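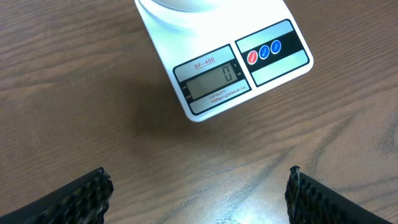
3.2 House rules for weighing tasks

I'll admit I didn't want to write rules for this. When we started the portioning work at Vimholm I figured the task text was enough: put beans in the cup, stop at the target. Then Clifford Després tried to repeat my runs at the Fledton site and got scores that looked nothing like mine, and we spent most of February finding out why (it was the cup, mainly — I had been zeroing with it on the scale and he hadn't).

So we wrote things down. Our protocol borrows its general shape from the Wedlow checklist, which we use for all our tabletop work, and adds a few items that only matter when there's a scale involved. The scale gets switched on before the arm is enabled. The receiving cup goes on first, then the operator tares, then reads the display out loud for the log. Nobody reaches into the workspace after that without pausing the arm, even to pick up one bean. I broke that last one more than I'd like to say.

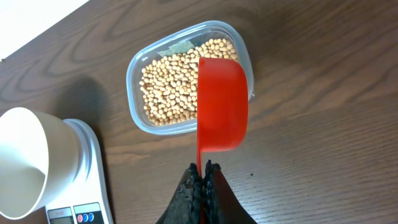

Figure 2. Portioning setup with the scoop in the gripper, the container of soybeans, and the paper cup on the scale.

Grasp placement was the rule we argued over longest. Clifford wanted the scoop held close to the bowl for stiffness, and I wanted the fingers well clear of the food. We settled on the handle only, as in Figure 2, where the fingers close on the red handle and the bowl is up over the beans. A run where a finger pad touches the beans is marked as a contact fault, whatever the final weight says. We also ask that the container and the scale stand apart on the table, so a spill can be seen and charged to the right step.

Of the 105 runs we logged under these rules, 86 were accepted without a second look. The rest went to Desjardins, our outside reviewer, and most of the disagreements there were over spills near the cup.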